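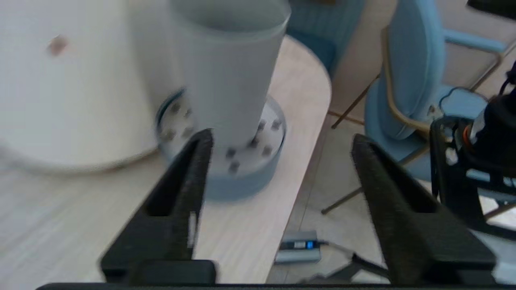 Le calcaire, mode d'emploi pour gens fatigués

Chez nous l'eau est si dure qu'on pourrait la découper en tranches. J'habite la rue de Grikadley depuis assez longtemps pour avoir enterré deux bouilloires et une cafetière, et j'ai fini par prendre des notes. Les voici, dans l'ordre où les ennuis me sont arrivés.

La bouilloire d'abord. Vinaigre blanc et eau à parts égales, on porte à frémissement, on éteint, on va faire autre chose pendant une heure. Ouvrez la fenêtre avant, pas après. Rincez deux fois, faites bouillir une pleine bouilloire d'eau claire et jetez-la. Le thé au vinaigre existe, ma belle-sœur en a bu, elle est restée polie. Si l'odeur vous insupporte, l'acide citrique en poudre fait le même travail : deux cuillères à soupe par litre, eau chaude, pas bouillante.

Le pommeau de douche ensuite. Tous les manuels vous disent de le dévisser. Le mien n'a pas bougé depuis sa pose et je le soupçonne d'avoir été soudé par rancune. On remplit donc un sachet de congélation de vinaigre tiède, on l'enfile autour du pommeau, on serre avec un gros élastique et on laisse toute la nuit. Prévenez les autres habitants du logement. À 7 heures du matin, un sachet de vinaigre qui lâche sur la tête crée des tensions durables. Évitez la méthode sur les finitions dorées ou noires, que l'acide attaque volontiers. 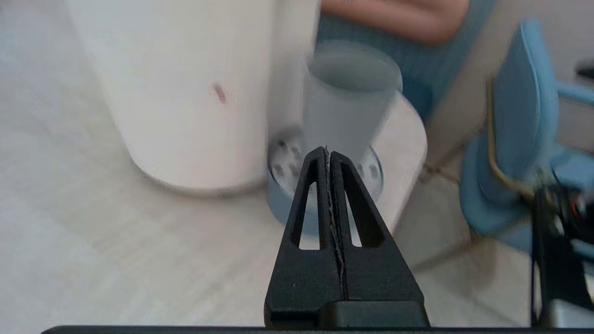
Les gobelets en plastique posent un autre problème : le voile. Ils sortent du placard ternes, et on les relave trois fois sans résultat, en accusant le produit, puis le lave-vaisselle, puis le conjoint. Avant d'accuser, faites le test du doigt. Une goutte de vinaigre, on frotte : si la zone s'éclaircit, c'était du calcaire, et un bain d'un quart d'heure suffira. Si rien ne change, la surface est sans doute rayée et il n'y a plus qu'à l'aimer comme ça. Attention tout de même à ne pas traquer un voile d'origine, car un gobelet grisâtre et translucide comme celui de la photo peut très bien avoir quitté l'usine avec ce teint-là. J'ai fait tremper les miens tout un mois de février avant d'y penser.

Ce qu'il ne faut pas faire

Du vinaigre sur le marbre ou la pierre calcaire. Le produit dissout le calcaire, votre plan de travail en est, vous voyez la suite.

Du vinaigre avec de la javel. Jamais, même un fond, même pour voir.

Du vinaigre et du bicarbonate dans le même seau. Ça mousse, c'est joli, et il reste surtout de l'eau salée.

Courrier

Inger Egilsson me demande comment décoller l'anneau blanc au pied du robinet. Un papier absorbant imbibé de vinaigre, enroulé bien serré, vingt minutes, puis une vieille brosse à dents. Ni couteau ni laine d'acier : j'ai un robinet qui témoigne.

Lærke Dalsgaard, elle, jure que le jus d'un demi-citron vaut tout mon attirail. Pour un robinet, je veux bien. Pour la bouilloire, il faudra acheter le verger.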